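Snack tray

A snack tray, also called a cookie tray or insert, is a thin plastic container that holds food in place inside an outer bag or box. It is usually shallow and divided by ridges, and it is seldom noticed until the food has run out. Collectors, of whom there are some, distinguish clear trays from frosted ones and disagree about the rest.

Design

The ridges keep pieces from sliding into one another in transit. They also let a package look generously filled, a coincidence the industry has borne bravely. The flared rim adds stiffness and gives the fingers something to pull.
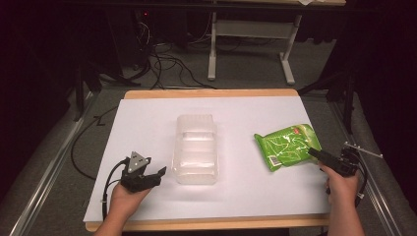

An empty clear plastic tray beside a green snack-style bag, on white paper

Reuse

Emptied trays are kept in kitchen drawers for later use as paint palettes, seed starters or bead sorters. Few leave the drawer. A household survey in Dendville, published one April, found 1469 trays in storage and 40 in service, 5 of them under leaking faucets.

Recycling

Rules differ by town. Radwood accepts rinsed trays with bottles; neighboring Mollasow does not, and prints this on the lid of every bin.

See also: Blister pack; Egg carton; Junk drawer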